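Doswood laundry cell

The Doswood laundry cell is a training and test area for a two-armed mobile robot, run by Ranuvau at its Stistwood workshop. It is built from household furniture and an ordinary front-loading washing machine, and was laid out by Ilaria Farina and Azlan Krishnan.

Setting up the cell begins with the washer, which is turned at an angle so the door can be reached from the open floor. The robot is then driven up to its start position and both grippers are lowered. The basket goes on a chair -- the arms have trouble lifting from floor level.
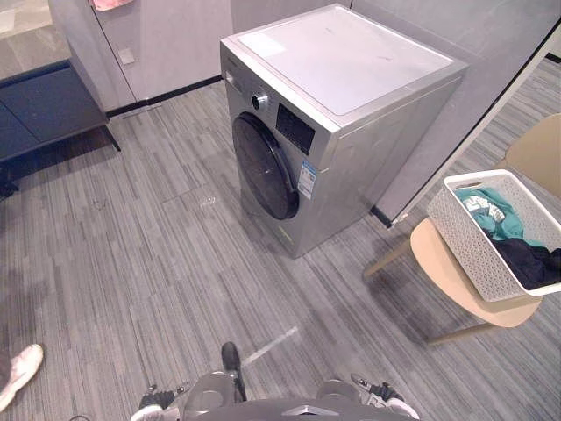 The cell from the robot's head camera, with the washing machine ahead and the laundry basket on a chair to the right.

Gripper fingers are wiped down after each session and replaced after 2000 grasps. The head camera is recalibrated every 17 days, or sooner if the robot has been bumped. A full check of both arms takes nearly two hours and is usually done by Benjamín Farías.

The most common fault is a loose wrist cable, which shows up as a delay in closing the left gripper. It is fixed by reseating the connector and running the homing routine again. The procedure was last revised on Sep 20, 2023.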